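Apothecary cabinet

An apothecary cabinet (also apothecary chest, drug chest, herb chest) is a piece of storage furniture with many small drawers, first used by druggists to keep dried herbs, roots and powders apart. Now mostly a household item – hallways, kitchens, sewing rooms.

Layout

Drawers in a grid, all one size or getting deeper toward the bottom. Shop cabinets often ran to 60 drawers or more. Home versions far fewer, 16 is common. Each drawer has a single knob or a ring pull, sometimes a label holder. Inside may be split by a thin divider so one drawer holds 2 kinds of goods.
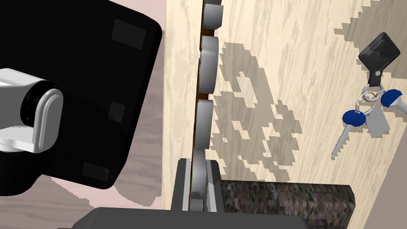
Older drawers were dovetailed at the front and nailed at the back. Cheaper ones nailed all round. Bottoms slide in a groove and are left unglued so the wood can move with the seasons. If a bottom has been glued it's likely a later repair, and it will usually have a split in it.

History

Drawer cabinets for medicine were used in China and Korea well before they turned up in European shops. In Europe the shop cabinet stood behind the counter, heavy jars above and drawers below. Names of the contents were painted right on the drawer fronts, often in shortened Latin. Repainting was frequent, and old lettering can show through under newer coats.

Decline came with factory-made pills and sealed bottles. Many cabinets were sold off to hardware stores, seed merchants and watch repairers, who had the same need for lots of small compartments. Seed merchants' cabinets are often mistaken for drug cabinets – check for mouse damage at the back.
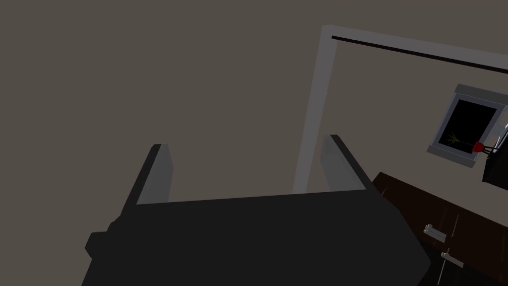 Collecting

Complete sets of original knobs add a good deal to the price. Modupe Haruna's guide to shop furniture, published by Prellico, lists 42 knob patterns and is still the usual reference, although the section on ring pulls is thin. Jerome Gatchalian disagrees with her on dating by screws and says slotted screws were swapped between pieces too often to be much use. Neither covers painted cabinets in any detial.

Smell is a poor guide. Camphor and clove linger for decades, but both were kept in linen chests too.
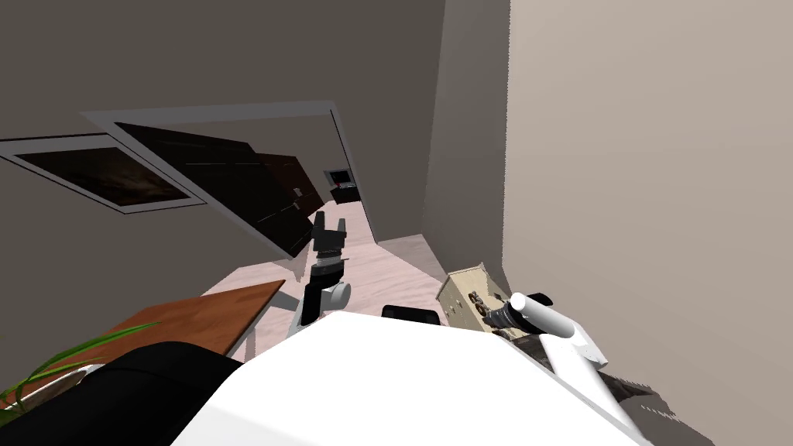
Care

Wax the runners with a plain candle. No oil, it gums up. Sticking drawers should be left in a dry room before any planing is done, most free up on there own. Number the drawers in pencil underneath before taking them out, as old ones rarely fit each other's openings.

See also: card catalog, spice box, tansu

Last edited Dec 26, 2023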